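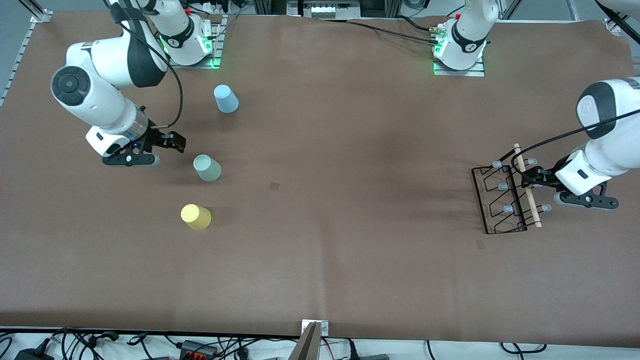
A Monday Afternoon at the Lucero Kitchenware Open House

I had been meaning to visit Lucero for ages, and when my sister-in-law mentioned that they were opening the doors one Monday in December, I took the afternoon off and drove over. It was 394 miles for some of the people I met in the parking lot, so I really had no excuse, living as close as I do!

Lucero makes and tests everyday kitchen things, mostly for the sink side of the kitchen: cups, racks, brushes, drainers, all the stuff you handle three times a day and hardly ever look at. Macarena Núñez met our group at the front desk with a pot of very good coffee, and she let us dawdle, which I appreciated.

The cups and the dish rack

My favorite stop was the big brown-topped table where the dishware was out. There were plastic cups in sky blue, a soft sage green and a pale yellow, all turned upside down the way my grandmother kept hers, and a black wire dish rack to go with them. The cups have a matte finish and taper a little, and I liked how gentle the colors were next to that plain black wire. I came very close to asking if I could take the sage one home.

Macarena told us the shape of the Litameo cup took 2 years to settle, mainly because of the rim. A cup that dries upside down needs to let some air in underneath, and she had plenty to say about that (a woman behind me was taking notes). We got onto whether you should dry cups on a rack or on a towel, and I'm afraid I held up the group for a while. I'm a towel person, or I was.

The storeroom

Next came the storeroom with Aldana Paredes, who keeps the sample shelves. She has 600 pieces in there, going back to the first Nistero bowls, and she pulled down a few for us to pass around. The old bowls are heavier than I expected, and somebody's little boy wore one as a hat.

Getting there

Come in by the Prirkerby Road entrance, as the other gate was locked when I tried it. Parking is free. The tour runs a good bit longer than the sign says, so eat lunch first, and bring a sweater for the storeroom. The shop by the exit takes cards. I bought a drying rack.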